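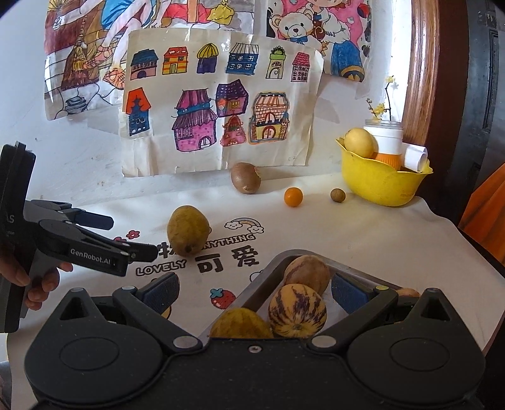

Step 3: melons in the steel tray, small fruit still on the cloth

4. I put the biggest fruit in first - the striped melons go towards the ends, and little ones tuck into the gaps.

5. Add your oranges and tangerines last, so they don't get squashed!

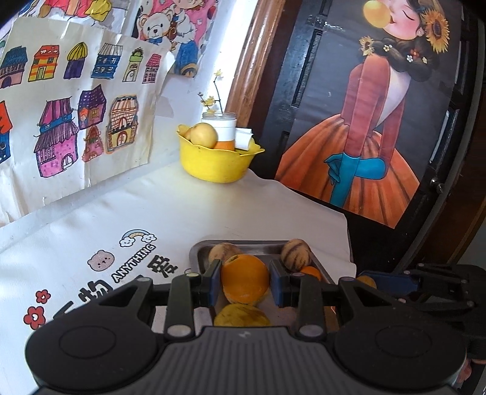 Orange in the tray among the striped fruit

Note: I leave the yellow pear with the flowers, mostly for colour.

Caution: steel rims mark soft skins. Mine holds 10 pieces at most - any more and they roll off.

6. Wipe the tray every 3 days.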